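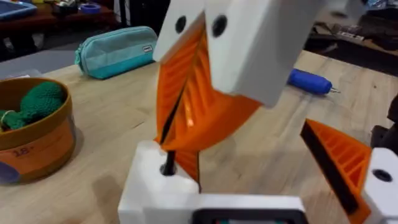 How long does your sourdough starter take to get going?
Mine took 7 days, and I keep it at room temperature the whole time. Give yours a few more if your kitchen runs cold!

How much do I feed it?
I use 300 grams of starter for a big bake, so I feed it the night before — equal weights of flour and water, stirred well.

Can I buy some from you?
Sure, I'm at the Unov market every Monday until 6. Ask for Janka (bring a clean jar, please, I always run out).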